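Flurkow: Progress Report to the Fahy Fund
Mar 1, 2020

We have a full score! The last pages of the second act reached the copyist on schedule, and for the first time everyone working on Flurkow can turn from the opening bars to the final chord without hitting a sheet marked "to come." It runs to 741 bars in the first act alone, a good deal longer than the draft we sent with our application, and we think the extra room has done the piece a lot of good.

The biggest change since our last report is the ferry scene. In the draft it was mostly spoken, with a drum under it. The composer has now set the whole thing for the two sisters and a small offstage chorus, and when we read it through at the piano people kept asking to go back and sing it again. It sits low for the younger sister, so we have moved one passage up a third and will listen to it in the room before we decide.

Casting is finished. We heard 53 singers over two weekends at the Trisard and offered 15 contracts, all of which were accepted. The chorus is younger than we planned for, and louder (in a good way). Two of the smaller parts will be shared between chorus members, which saved enough to pay for an extra day with the orchestra.

Design work is moving quickly too. The set is one long harbor wall that turns to become the inside of the family house. We had worried about how heavy it would be on the Trisard's old stage floor, so the wall will now be built in sections and bolted together on site. Costumes are at the fitting stage for the principals, and the dyed wool for the fishermen's coats has come out beautifully, a gray-green that takes the side light very well. 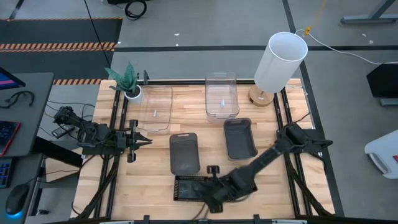
The wooden tabletop, with containers, a plant and a lamp.

Our open rehearsal was full, with 256 seats taken. We played the end of the first act with piano and talked with the audience afterward for nearly an hour. The comments were useful: several people lost the words in the quarrel duet, and they were right. The scoring there has been thinned, with the brass held back until the sisters stop singing together.

Spending is within budget except for music hire and copying, where the longer score has pushed us over. We have covered this from the travel line and are not asking for more.

Still open: the contract for surtitles with Emero, and the choice between a raised pit and players at the side of the stage. Both need to be settled before orchestra rehearsals start in April. We would love to have you at one of those. The first full run with orchestra will be in the afternoon, and we will send the time as soon as the Trisard confirms it.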